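작업실 정리 사진첩 - 바구니랑 테이프 편

급하게 올림. 사진 한 장이랑 글 좀. 나머지 사진은 4월에 올리는 걸로. 매번 미루다가 오늘도 안 올리면 또 한 달 갈 것 같아서 그냥 있는 것만 씀.

2021년 3월 6일

작업실 이름은 Skallarau. 간판은 아직 없음. 방 하나에 창고 하나 딸린 거고 창고 얘기는 맨 아래에. 이번에 한 건 상판 비우기, 바구니 자리 잡기, 테이프 정리. 이 순서대로 하려고 했는데 실제로는 테이프부터 손댔다가 다시 처음으로 돌아감.

상판 비우기

흰색 테이블. 흰색이라 뭐가 떨어져 있으면 바로 보임. 실밥, 머리카락, 연필 가루 다 보임. 장점인지 단점인지 아직 모르겠음. 어두운 상판 쓸 때는 일주일씩 안 닦아도 멀쩡해 보였는데 이건 하루만 지나도 티가 남. 닦는 건 물걸레 한 번, 마른걸레 한 번. 세제는 안 씀. 예전에 세제 썼다가 테이프 붙인 데가 자꾸 들떠서.

테이블 위에 올려도 되는 것은 그날 쓰는 것만. 규칙은 간단한데 지키기가 어렵다. 가위가 제일 문제. 가위는 꼭 세 군데에 나눠져 있고 찾을 때는 하나도 없음. 지금은 서랍 첫째 칸으로 통일했는데 얼마나 갈지. 커피잔도 금지했는데 이건 벌써 어겼음.

바구니 자리

회색 구멍 바구니. 모서리 둥글고 낮은 거. 깊은 바구니는 이제 안 삼. 깊으면 밑에 뭐가 있는지 모르고, 모르니까 똑같은 걸 또 사게 됨. 클립을 그렇게 세 통 샀다. 낮은 건 한눈에 들어와서 좋고 많이 안 들어가서 오히려 나음. 구멍이 있으니까 먼지 털기도 편함. 싱크대에 가져가서 물 한번 부으면 끝. 말리는 건 엎어서.

바구니는 회색 덕트 테이프로 자리를 잡아 줬다. 여러 줄을 조금씩 겹쳐서 바구니보다 넓게. 처음에는 딱 바구니 크기만큼만 하려고 했는데 그러면 바구니를 치웠다가 다시 놓을 때 맨날 삐뚤어짐. 넓게 하니까 대충 놔도 대충 맞음. 끝은 손으로 뜯어서 들쭉날쭉한데 가위를 못 찾아서 그럼 (위에 가위 얘기 참고). 다시 할 생각은 없음. 번쩍거리는 것도 좀 거슬리긴 하는데 며칠 지나면 안 보이게 되더라. 눈이 익숙해지는 듯.

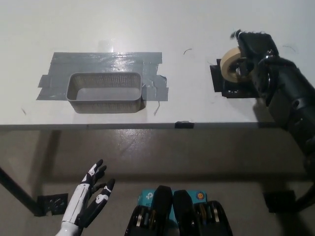

테이프 얘기를 좀 더 하면, 자리 표시는 색을 나눠 쓰는 게 편하다. 회색은 바구니 자리, 검은색은 테이프 롤 자리랑 상판 앞쪽 모서리 표시. 검은색은 작게만 써도 잘 보여서 조금씩만 뜯어 씀. 흰 상판에는 검은색이 최고. 빨강도 해봤는데 너무 공사장 같아서 뗐음. 파랑은 안 해봄.

투명 테이프도 같이 썼는데 이건 표시용으로는 별로. 잘 안 보이고 빛 받을 때만 반짝하고 나머지 시간에는 어디 붙였는지 모름. 나중에 걸레질하다가 걸려서 알게 됨. 투명은 그냥 종이 붙일 때만 쓰는 걸로.

마스킹 테이프

베이지색 마스킹 테이프는 제일 많이 쓰는 거라 손 닿는 데에 둔다. 눕혀 놓으면 옆면에 먼지가 붙고, 그 상태로 뜯으면 가장자리가 지저분해짐. 그래서 보관할 때는 무조건 세워 두는 쪽. 굴러가는 게 문제인데 서랍 안에서는 옆에 뭐 하나 끼워 두면 안 굴러감. 안 쓰는 수첩 끼워 둠.

마스킹 테이프는 라벨로도 씀. 네임펜으로 써서 붙이면 끝. 떼어도 자국이 덜 남고 글씨도 잘 써짐. 라벨 기계 샀던 거 생각하면 좀 아까움. 라벨 기계는 창고에 있다. 건전지가 새서 그냥 뒀는데 이번에 버릴지 고칠지 결정해야 됨. 심지는 모아 두는 중. 전선 말아서 끼워 두면 딱 좋음. 지금 8개 모았고 더 모을 데는 없어서 이제부터는 버림.

덕트 테이프 떼는 법 (물어보는 사람이 있어서)

오래 두면 끈적이가 남는다. 드라이어로 미지근하게 해서 천천히, 낮은 각도로 당기면 좀 낫고. 그래도 남으면 식용유 한 방울 문지르고 닦고, 그 다음에 주방세제. 여기서만 세제 씀. 아까 안 쓴다고 한 거랑 다른 얘기. 칼로 긁는 건 하지 말 것. 옛날 책상 하나를 그렇게 망가뜨림. 스크래퍼도 플라스틱으로 된 거만.

바닥

바닥은 회갈색이고 약간 광이 있다. 쓸고 나서 닦으면 꽤 깨끗해 보이는데 자국은 안 없어짐. 의자 끌던 자국, 상자 끌던 자국. 왁스를 칠할까 하다가 미끄러울 것 같아서 관둠. 테이블 다리 쪽이 제일 귀찮다. 검은 다리가 비스듬하게 내려와서 빗자루가 한 번에 안 들어가고, 바닥에 닿는 데마다 검은 받침이 있어서 그 둘레는 따로 닦아야 됨. 못 쓰는 칫솔로 함. 다음에 테이블을 사면 다리가 똑바로 내려오는 걸로 살 예정. 언제가 될지는 모름.

선반이랑 서랍 (사진 없음, 4월에 추가)

선반은 Ostar 거 2개. 조립은 쉬웠는데 나사가 하나 모자라서 집에 있던 걸로 대신함. 색이 달라서 그쪽은 벽으로 돌려놨음. 위칸에는 종이, 아래칸에는 무거운 거. 반대로 했다가 한번 휘청해서 바꿈.

서랍은 세 칸. 첫째 칸 가위랑 칼, 둘째 칸 테이프, 셋째 칸은 아직도 잡동사니. 셋째 칸은 열 때마다 그냥 닫게 된다. 여기서 안 쓰는 열쇠가 계속 나옴. 열쇠는 못 버리겠음. 칸막이는 Kwofie 거 주문했는데 치수를 잘못 재서 반품함. 안쪽 폭을 재야 되는데 바깥을 쟀음. 다시 주문은 아직.

창고

상자에 번호를 붙였다. 1번부터 하지 않고 101번부터. 예전 번호가 두 자리라서 섞이면 헷갈림. 옛날 번호는 떼는 대로 없애는 중인데 절반 쯤 한 것 같다. 상자는 Allari에서 한꺼번에 산 거라 크기가 같아서 쌓기는 좋은데, 겉만 봐서는 다 똑같아서 번호 없으면 큰일남. 내용물 목록은 공책에 손으로 적음. 엑셀로 옮긴다고 해놓고 안 옮김.

남은 일

바구니 하나 더 살지 말지. 같은 걸로 사고 싶은데 파는 데가 두 군데고 값이 다름.
마스킹 테이프 넓은 거.
셋째 칸.
라벨 기계 건전지 닦아보기.
창문 쪽 전구. 너무 밝아서 상판에 다 비침. 한 단계 어두운 걸로 바꿔야됨.

댓글은 열어 두는데 답은 늦음. 덕트 테이프 더 좋은 거 아시는 분은 상표 말고 폭이랑 두께로 알려주세요. 가게마다 이름이 달라서 못 찾겠음.

선반 사진은 4월 첫째 주에 올릴게요.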